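# Cutting Foam Inserts for Drawers and Cases

Closed-cell foam, 2 inches thick, for tool drawers, camera cases and anything else that rattles.
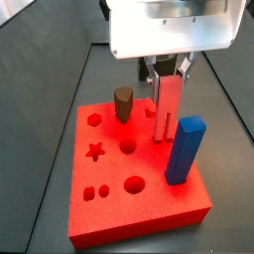 *Shaped recesses in a block of red foam. The star has five points.*

## Choosing the foam

Closed-cell polyethylene is the standard material for drawer inserts. It does not soak up oil, it holds an edge, and it can be wiped down. Open-cell foam (the soft upholstery type) compresses under a heavy tool and tears at thin walls. EVA is denser and cuts more cleanly, but it costs more and dulls blades faster.

Density matters more than brand. For hand tools, buy the firmest sheet the supplier lists. For glass, lenses or gauges, go one grade softer. Sheets from Rikberg and Stelludov both come in two colors bonded together, so a missing tool shows up as a patch of the lower color.

## Layout

Empty the drawer and measure the inside at the bottom, where the slides and welds take up room. Cut the blank slightly oversize, so it presses in without glue.

Place the tools on the foam and leave at least 3/8 inch between neighbors. Walls thinner than that fold over when a tool is pulled out. Keep the same distance at the edge of the sheet. Trace with a silver marker on dark foam or a fine ballpoint on light foam, holding the pen upright. A slanted pen makes the outline too large on one side.

Add finger notches at this stage. A half circle one inch across, placed at the balance point of the tool, works for wrenches and pliers. Sockets need no notch if they stand proud of the surface.

## Cutting

Straight lines: long snap-off blade, fully extended, new segment. Use one long pull per line. Sawing leaves a ragged wall.

Round holes: a piece of thin-wall steel tube with the end filed sharp from the outside. Turn it by hand with light pressure. A drill bit grabs the foam and pulls out chunks.

Inside corners: stop short of the corner from both directions, then push the blade straight down to finish. Overcuts at the corner turn into tears.

Curves: a hot knife is faster than a blade, but it leaves a hard, glazed skin. Set it as low as it will go and still cut. Work outdoors or under a running hood.

For a recess that does not go all the way through, set the blade depth with a wrap of tape, cut the outline, then undercut the plug from one side with a bent blade. Where the floor must be flat, a rotary tool with a coarse sanding drum gives a better result. Run it at 3000 rpm or less; higher speeds melt polyethylene onto the drum.

## Fit

Cut inside the line. Foam can be trimmed but not put back. A good recess grips the tool when the drawer is tipped and releases it with one hand.

If a recess came out loose, glue a strip of craft foam to one wall with contact cement. Coat both faces, wait until tacky, press once.

## Cleaning up

- Fuzz on cut walls: 220-grit paper on a dowel.
- Marker lines: rubbing alcohol on a cotton swab. Test on a scrap first.
- Dust: vacuum with a brush head.

Depth chart and socket spacing template by Dayana Ponce, next page.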